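Nosgate hand gripper kit, mk 2

Home / Kits / Hand tools / Nosgate

In stock. Price 368, case not included. Posted in two parcels, the pads come separate, don't panic if only one turns up.

What you get

Two fingers, left and right, already screwed together
Textured pads, one per finger, fitted
Handle and trigger, black
Linkage bag (pins, clips, spare clips, you will lose one)
Camera bracket, no camera
Hex key, the small one
Printed sheet, which is the old sheet. Use this page instead

What it's for

Hand-held gripper for people building an arm at home or in a shared shed. You hold it, squeeze, pick things up, camera sees what the fingers see. Later the same fingers go on the end of your arm. Same pads, same gap, so what you learned by hand carries over. No motors in this kit. If you want motors you want the Atgate wrist, different page, different price.

We build them in batches of 12. Emese Vincze does the fingers, I do the handles and this page, so blame me for the spelling.

Changes from mk 1

Triangle cut-outs in the finger frames. Lighter, and you can get a cable tie through.
Pads now textured all over. The old smooth ones let go of anything shiny.
Trigger spring is softer. People with small hands complained, fair enough.
Bracket moved back a bit so the wide lens gets both tips in. Dark corners are normal with a wide lens, leave them alone, cropping just loses you the fingertips.
Handle is the same. Yes the seam is still there. Sand it if it bugs you.

Putting it together

Allow an evening. Less if you've done a mk 1.

Lay the handle flat, trigger up. Push the linkage pins in from the left, clips on the right. The clips go on with a snap, if there's no snap it isn't on. Fit the left finger, then the right, and squeeze before you tighten anything. Both tips should meet in the middle. If one gets there early, back off its linkage half a turn and try again.

Then tighten. Small key, finger tight plus a bit. The frames are printed and the screws by the pads will strip if you lean on them. We sell inserts for when you've done it.

Bracket last. Camera pointing down the fingers, cable round the outside of the handle and NOT through the trigger gap. Tie it off at the back.

First go

Wood table, soft things, cardboard. Start with paper cups. Too hard and you crush them, too soft and they slide, so you find the squeeze pretty fast. Soft toys are the easy one. Cardboard flaps are a pain, come at the edge square on.

Watch the glare. A varnished top under a ceiling light throws a white blob right between the fingers and some trackers hate it. Turn the lamp or put a cloth down.

Do the same pick over and over before moving on to the next thing. Boring but it works. Veronika Szekeres kept a tally on the shed door for hers, got to 1000 picks on the first set of pads and then changed them, and they probaly had a bit left.

Will it fit my arm

Gurnura arm, yes, straight on, both lengths.
Atgate wrist, yes, with the ring (sold seperately, sorry).
Somogyi plate, yes if yours is the drilled one. The undrilled one you'll have to drill. Template in the downloads.
Anything else, measure your flange and write to us first. We don't take back drilled kits.

Looking after it

Wipe pads with a damp cloth. No solvents, they go gummy.
Don't leave it on a radiator or in a hot car. Printed parts sag.
Store it open. Squeezed shut for weeks and the spring goes lazy.
Drop of light oil on the pins now and then, keep it off the pads.

Known niggles

Trigger squeaks for the first day or so. Goes away.
Fingers wide open won't fit the old mk 1 case. New case due in April.
Left-handers: it works, but the cable ends up on your wrist. Swap the tie to the other side. A proper left handle is on the list, no promise.
Very thin things off a flat table, coins and cards and so on, don't bother. Slide them to the edge first.

Spares

Pads, pair
Finger frame, left or right (say which!!)
Clip bag
Spring, soft or the old stiff one
Threaded inserts

All spares go out in a plain envelope, no tracking. Frames go in a box.

Returns

Fine if it's unbuilt. If it's built and something snapped in the first month send a picture and we'll send the part, no need to post the broken one back. After that, spares prices.

Questions to the contact form please, the phone is in the shed and the shed is loud.

Mk 2 open over the table, pads fitted, cups and box out for picking practice:
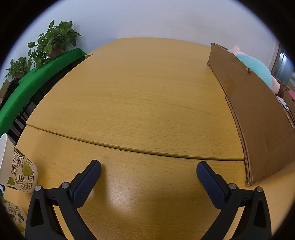

Natsumi Amano: Built mine over two evenings, the pins were the slow bit. Half a turn on the linkage wasn't enough for me, needed nearly a whole one before the tips met, might be worth adding that. Also had the trigger cable on the wrong side until I reread the bit about the outside of the handle. Softer spring is much better than the old one. Is the left handle going to be a whole new kit or can I just swap it over?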